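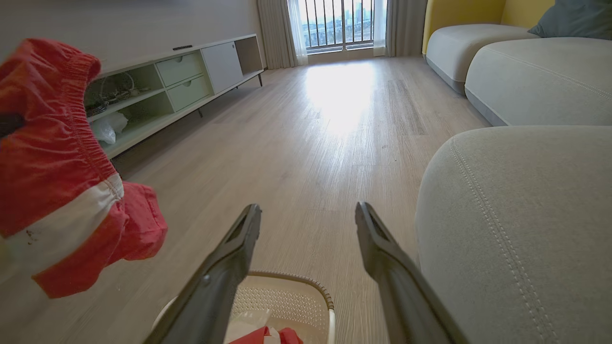
3.2 Task and setting

The student teams worked on one household task, the handling of laundry around a basket in a furnished living room. Sessions were run under the Wemden course project, supervised by Arlo Greenberg, and each team of six students shared two work periods per week. Views from the gripper camera are given in Figure 2.
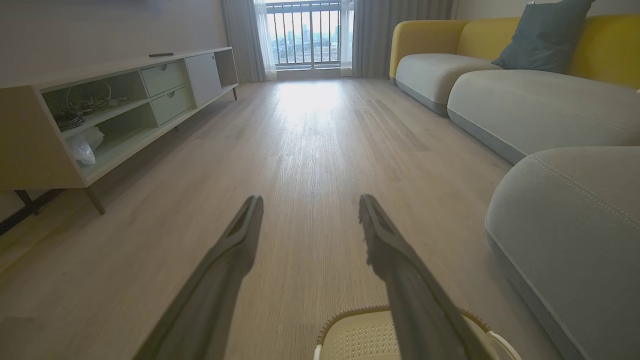

Teams were free to choose their own starting position for the arm. The basket had to remain within reach, and furniture was not to be moved between attempts. In total, 2934 attempts were logged - failed grasps were kept in the record and marked as such by the operator.

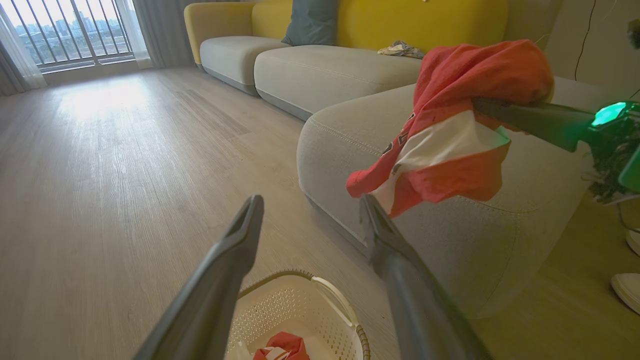

Soft garments gave the students more trouble than the rigid items used in the first half of the course. Folds often hid the edge that the operator had meant to grasp.

Figure 2. Gripper-camera views from the laundry task, showing the two fingers, the perforated basket and the living room floor.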